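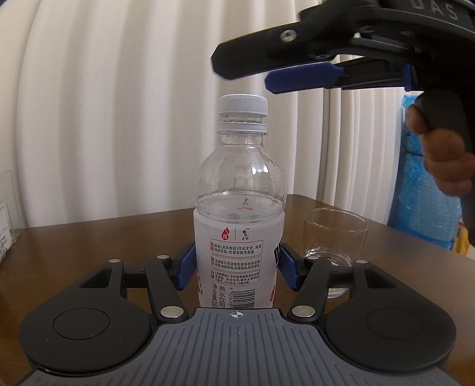 The Culura seats more than 1,000 people if you count the balcony, and on the night I went on, every one of those seats was looking at a piano with no singer next to it.

I was the understudy. I should say that I was the happiest understudy in the history of the musical stage. I loved it! I loved the dressing room with the pipe that knocked, I loved the smell of the hairspray, I loved learning another woman's songs so well that I caught myself singing them to the toaster. For two seasons I stood in the dark behind the left-hand curtain and moved my lips, and I went home on the late bus feeling as if I'd been given something.

Then at ten past seven the stage manager came down the stairs with her headset pushed back and said the ferry from Fakereck wasn't running, the fog had come down, and how was I feeling?

I said fine. I said it about four times.

The dress was hers, and she's a good deal taller, so the wardrobe mistress got down on the floor with a mouthful of pins and took up the hem while I ran the patter from the second half (the bit about the landlady, which goes fast and has a trap in it, two lines that start the same way and end in completely different places). The conductor put his head in and asked if I wanted the waltz down a half step. I did want it down a half step. I told him to leave it where it was, and I've never been able to explain that except to say that I'd heard it in that key every night and it had gotten into my bones.

You know what's wonderful about an orchestra? You can feel it in the floor. From behind the curtain you get the tune, but out front the basses come up through your shoes, and when the overture to Keltico started I felt it all the way to my knees and thought, oh, so she gets this every night!

I walked out. There was a rustle, the kind people make when they've read the slip of paper in the program and are deciding whether to be kind about it. I opened my mouth and the first song was simply there, whole, like a coat somebody was holding out for me.

The landlady bit I got wrong. Of course I did. I took the first line and landed in the ending of the second, which meant I'd thrown out the rent and kept the lodger, and the old comic playing the lodger looked at me with the purest delight I have ever seen on a human face. He'd been saying the same words back to the same words for two years. He took my hand and said, "Well, madam, if you insist," and the house came down. The drummer hit something. I laughed so hard I had to turn upstage, and when I turned back the conductor was holding the whole band on one chord, waiting for me with his eyebrows up.

Then the waltz. I'd always thought of it as a sad song. Standing in the light I found there was a joke folded into the second verse, a small one, and I'd listened to it every night without hearing it. I sang it a little slower there. A man somewhere near the front said "Ha," very quietly, and I could have kissed him.

I missed the high note by a hair. It was under, a tiny bit. I heard it and the first violin heard it, and we went right on together.

Afterward I sat on the stairs in the dress with the pins still in it and ate half a cheese sandwich. The phone by the stage door was ringing and it was her, calling from the ferry office, shouting over a room full of stranded people. She wanted to know everything. Did the door stick in act one? Did he do the thing with the hat? How was the waltz?

I told her about the joke in the second verse.

There was a long silence on the line, with the fog horn going behind it, and then she began to sing it under her breath to find the place.

3,262 reads | 2 comments | Share

Contact | © 2026 Oddsson Stories | Back to top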